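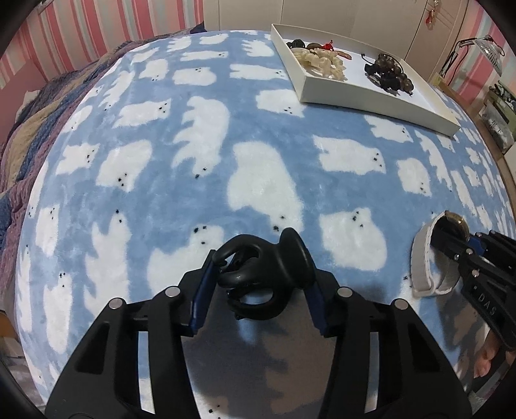

If your local council is consulting on something you care about, such as a cap on rents, a new licensing rule or a change to what the chemist is allowed to charge for deliveries, you can send in a response that gets read and used. I've written 13 of these now and I still get a little thrill when one of my points turns up in the final report! You don't need a law degree or an office. I do most of mine in the evening, sitting on the bed with the papers spread over a fleece blanket, pale blue with white polar bears all over it, and a plastic claw clip does perfectly well for holding a few pages together. What you do need is a plan, so let's get going.

Step one: find the actual proposal
News stories and leaflets are a good start, but go to the document itself. When Illunton wanted to limit the fees letting agents could charge for inventory checks, the leaflet was one side of A4 and the full proposal ran to 2 volumes. Nearly everything worth arguing about was in the second. Look for a page called "consultations" or "have your say" on the council website, and if you can't find it, ring up and ask for the papers by post.

Write down the closing date and time. Plenty of them shut at noon and not at midnight, as I learned the hard way.

Step two: read it with a pencil
Read the summary, then the questions, then the rest. I put a tick next to anything I agree with, a cross where I don't, and a question mark where I can't tell what it means. The question marks are gold! If a rule is unclear to you, it will be unclear to the shop or landlord who has to follow it, and officers do want to hear that before it goes to a vote.

Check the definitions too. In the Illunton papers a "small business" was one thing in the first section and something quite different in the annex. My friend Kyriaki Gkikas spotted it, and the wording was changed.

Step three: pick your points
Choose the ones you know something about from your own life or work. Iraklis Tzanetos runs a repair shop called Vikeven, and his whole response was about one fee that would have cost him £595 a year. He set out what he pays now, what he would pay under the new rule, and what he'd have to drop to cover it. It was short and very hard to ignore.

Step four: write it up
Answer the questions in the order they're asked, using their numbers. Start each answer with what you think — "I support this", "I oppose this", "I support this with one change" — and then give your reason. If you want a change, write out the new wording yourself. It feels cheeky the first time, but do it anyway.

I aim for around 600 words in total. Longer is fine if you've got the evidence, but put the strongest bit near the top.

Watch out for ready-made letters. Copies of the same text are often grouped together, so if you use one, change it into your own words and add something only you could say.

Step five: send it and keep a copy
Email is easiest. Ask for a receipt, save it, and note the name of the officer who replied. If there's a public meeting later on, you can ask to speak, and having your response in your hand makes that so much less scary.

Then keep an eye out for the report, usually a couple of months later. Search it for your own phrases — great fun, I promise — and if your point was turned down, read why. The reply to your first response is the best help you'll get with your second.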